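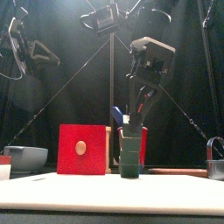

Green cups, with the red one behind.

2019-10-01

Finished the Grestside book at last, well past midnight, with the lamp on and the tea gone cold beside me (again). I've been at it since the end of the summer and I shall miss it now, silly as that sounds, because it has been rather like having four noisy lodgers in the spare room, always arguing over who wrote the middle bit of something.

I came to them so late. I must have been the only person at school who didn't own Arnmont, and I only bought my copy years afterwards, from a box under a market stall, because I liked the lettering on the sleeve. It had a scratch right through the second song and to this day I hear the click even when I play the clean one. The book has a whole chapter on those sessions, and what a lovely chapter it is! They had 2 microphones that worked and one that hummed, and the drummer played the whole of side one in his overcoat. He says the heating was off. The bass player says the heating was perfectly all right and he was showing off. I believe the bass player.

It runs to 306 pages, plus the list of concerts at the back, and I read that too, every line, with a pencil. I found the night I saw them, in December, the year of the bad ice. The book gives the crowd as 1,984, and I had always told people it was a tiny place with hardly anyone in it, so there goes that story. I do remember they opened with Hayat, and that it went on for so long that the woman next to me ate a whole bag of chips before the singing started. Still my favourite thing they ever did, I think, though I change my mind whenever I hear the slow one off Skaleo.

The last part is sadder and I went through it more quickly than I should have. The writer is fair to everyone, even the manager, and I'm not sure I could have been. I would have liked more on the organ player, who gets a page and a half and then simply goes off to live by the sea.

Played Arnmont this morning while I did the ironing, both sides, quite loud. Must look out the old ticket, I think it's in the biscuit tin with the spare keys.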